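News from the Moncrieff Hall kitchen

Well, the clocks have gone back, the boiler has been bled and the Thursday lunches are off again for another winter, which always cheers me up no end. We had 32 in for the first one (a very good turnout considering the rain) and the leek and potato soup went down so well that I was left scraping the pot for my own bowl. Thank you to everyone who brought bread, and especially to whoever left the seeded loaf by the door without a name on it. It was lovely, and please do it again!

Lorna Swanson has been in touch from Grikivdale, where they have run a lunch like ours for years, and she has kindly sent over her recipe for barley broth. It wants soaking overnight and a good long simmer, so I shall be trying it at home before I let it loose on the rest of you.

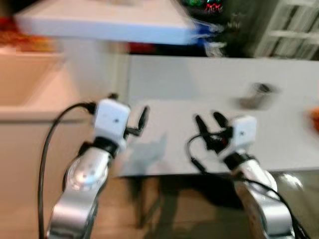

Two arms at a white table.

Now, a few bits of housekeeping. Lunch is still £2, soup and a roll, with pudding if there has been any baking. Doors open at noon and we like to have the pans washed by half past two. If you need a lift from the Skurkemby side, ring the hall by Wednesday teatime and we will fix you up with a seat in somebody's car. We could do with 6 more soup bowls, the deep sort, and they needn't match.

We carry on every Thursday until the end of March, with a fortnight off over Christmas when I shall be at my sister's in Grestov, eating far too much and not washing up a single thing. Do come along, even if you only fancy a cup of tea and a warm.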